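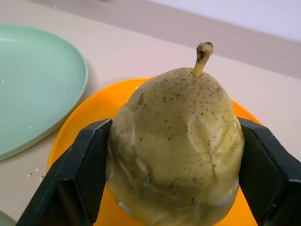
Gilchrist Pear
Product code 414

Print this page | E-mail this page

The Gilchrist is a late-season dessert and cooking pear supplied by Westinska Fruit to grocers, school canteens and aged care kitchens. Fruit is large and irregular in form, with pale yellow-green skin and small brown speckling that is heaviest towards the shoulder. Bulges, shallow dents and uneven colour are within grade and do not entitle the purchaser to a credit.

Specification

Minimum weight per fruit: 300 g
Stem: retained
Layers per tray: single
Trays per carton: 3
Order code, full pallet: 685

Storage and handling

Cartons are to be refrigerated on receipt and kept apart from leafy greens. Fruit required for the table should be brought to room temperature and checked daily at the neck, where the flesh first yields to light pressure. Pears should be lifted from beneath and never stacked. Softened fruit remains suitable for poaching, purée and chutney, and should be used the same day.

Ordering

Standing orders may be varied in writing until noon on the business day before dispatch. Orders for the August school term must be lodged with Raelene Brunton, Customer Accounts. Enquiries concerning grade or condition are handled by Hemi Henare, Quality, and should quote the carton label in full. Claims received without a label number cannot be assessed.

Prices were last revised on 04/01/2025 and exclude freight.

Related products

Ekside Cooking Apple
Hiltness Quince
Gilchrist Pear, catering grade
Single-layer fruit trays

Contact us | © Westinska Fruit | Back to top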